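Sheet-metal bin

A sheet-metal bin is an open-topped container formed from flat metal stock, used in workshops, warehouses and factories to hold loose parts, blanks, offcuts and finished pieces. Bins of this kind range from small trays that sit on a bench to large floor-standing boxes moved by forklift. They differ from wire baskets in having closed walls, and from drums and tubs in having a flat floor and straight edges. The type discussed in this article is the wide, shallow bin with sloping sides, sometimes called a hopper-sided bin or picking bin.

Etymology and usage

The word "bin" originally referred to a manger or a box for storing grain, and farm use remained common long after the word had passed into industry. In shop language it now covers nearly any open container for parts. "Tote" usually means a smaller container that can be carried by hand, and "hopper" a container that empties through the bottom. A bin with sloping sides may be called a hopper even when its floor is closed, and catalogs are not consistent on the point.

Construction

Most sheet-metal bins are made from mild steel, galvanized steel, stainless steel or aluminum. The sheet is cut to a flat pattern, folded on a press brake and joined at the corners by welding, riveting or bolting. The top edge is commonly folded over to stiffen the wall and to cover the raw edge of the sheet. On heavier bins a separate rim of angle or flat bar may be welded around the opening.

The floor is generally a plain rectangle. Where the contents are to be picked up from above, a flat floor lets parts settle on their long faces instead of standing on end. Drain holes are added if the bin will hold parts that have been washed or machined with coolant. A bin meant for dry goods is usually left without holes.

Some bins have a ledge partway up one wall, formed by an outward fold in the sheet. Above the ledge the wall may continue as an upright panel, while below it the inner wall slopes down to the floor. The ledge stiffens a long wall against bowing and can support a divider or a cover. It also collects dust, label scraps and bits of packing, and has to be wiped separately when the bin is cleaned.

Sloping sides

Sloping the walls inward toward the floor has several effects. Parts that land near the edge tend to slide toward the middle, where they are easier to reach. A hand or tool going down into the bin meets fewer tight corners. In bins with vertical walls, the last few parts often come to rest flat against a wall, and must be dragged out before they can be lifted.

The drawback is lost volume. A bin with sloping sides holds less than a straight-sided bin with the same opening, and the steeper the slope, the nearer the two come to each other. Shallow slopes also let light parts stay where they fall, especially if the metal is rough or oily. The angle is therefore chosen to suit the material: smooth, dense parts will slide on a gentle slope, while rubber, foam and unfinished wood need a steeper one.

Sizes

There is no single standard size. Bench bins are commonly 300 millimeters wide or less, so that they fit on ordinary shelving. Floor bins are often matched to the footprint of a pallet. The maker Catterall lists a small folded tray with an inside width of 292 millimeters, made to sit within a 300-millimeter shelf bay. Its larger bins are built to order.

Wall thickness rises with size. A bench tray can be folded from thin sheet with no reinforcement, but a large bin of the same thickness would flex when lifted and dent when loaded.

Contents

Bins of this type are used for parts that can be tipped in without damage. Typical contents include castings, forgings, pipe fittings, brackets, cut bar and molded blocks. Pieces with a smooth, glossy finish show scuffs readily and are sometimes put in a lined bin.

Parts dropped into a bin do not lie in any set order. Long pieces may end up crossed, parallel or leaning on one another, and the arrangement changes each time one is removed. This disorder is accepted in return for quick filling. Where order matters, the parts are placed in trays with shaped pockets instead.

Color has some practical use. Dark parts stand out well against bare gray metal, and light or shiny parts less well. Shops that sort by eye sometimes paint the inside of a bin for contrast, though the paint on the floor seldom lasts.

Loading and unloading

Small bins are filled by hand or from a chute. Large ones are filled by tipping a smaller container over the rim, or by a conveyor ending above the opening. Overfilling is discouraged, as parts piled above the rim can fall when the bin is moved.

Unloading is done by hand, with a magnet, by tilting the whole bin, or by an industrial arm fitted with a gripper. When pieces are taken out one at a time, those lying uppermost and clear of the walls are normally taken first. A long block is usually gripped across its narrow width. Pieces lying in a corner are the most difficult to remove, and a sloping wall beside them leaves more room for fingers or gripper jaws.

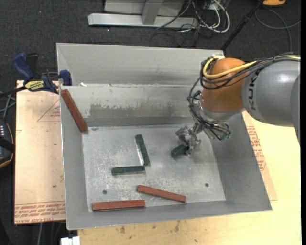

Wear and surface marks

The inside of a metal bin marks quickly in use. Pale scratches appear on the floor where parts are dropped and dragged, and over time they overlap into whitish scuffs and cloudy patches. These marks are usually shallow and have no effect on strength. On galvanized sheet, deep scratches can reach the steel beneath, and rust may start there if the bin is kept in a damp place.

Walls tend to wear less evenly than floors. Tape, labels, rubber strips and other coverings fixed to a wall will lift at the edges and tear, leaving a ragged border. Adhesive residue left behind darkens as it picks up dust. Colored marks can come from paint, marker or the finish of the parts themselves, and many can be removed with a mild solvent.

Dents in the floor are more serious than scratches. A dented floor holds liquid, lets parts rock, and can catch the corner of a block so that it will not slide. Small dents are hammered flat from below. A floor that has sagged over its whole area is normally replaced or covered with a new plate.

Linings

Linings are fitted to reduce noise, protect the parts or protect the bin. Rubber matting is the most common and is laid loose or glued down. Polyethylene sheet is used where parts must slide freely. Felt and carpet are found in bins for polished or painted goods, but they hold grit and need frequent changing.

A loose lining can ride up along one side and trap small pieces beneath it. The Sterkanar insert, a one-piece molded liner, avoids this by covering the floor and all 4 walls together. Glued linings stay in place but are hard to remove cleanly, and bins that have lost a glued lining often keep patches of it for the rest of their working life.

Cleaning and care

Routine care consists of emptying the bin, brushing out chips and scraps, and wiping the floor and ledges. Corners are cleared with a narrow brush or compressed air. Degreaser is used on bins that have held oiled parts, followed by a rinse and drying. Wire brushes are avoided on galvanized surfaces.

Folded rims and corner welds are checked for splits, which can cut hands and snag gloves. A bin with a split rim is taken out of use until the edge has been welded or filed smooth. At the Pustano works, which keeps 38 large bins on its sorting floor, each bin is emptied and inspected every September.

Comparison with other containers

Plastic bins are lighter and quieter than metal ones and do not rust, but they soften with heat and can be cut by sharp parts. Wire baskets let liquid drain and allow the contents to be seen from the side, although small parts fall through the mesh. Wooden boxes are cheap to make and gentle on finished goods, and are still used for shipping. Cardboard bins, such as the folding Gudix carton, are intended for a single trip or for dry storage.

Sheet metal remains the usual choice for heavy, hot or sharp-edged contents. Its main disadvantages are noise, weight and cold surfaces in unheated buildings.

See also

Hopper
Pallet box
Parts tray
Press brake
Tote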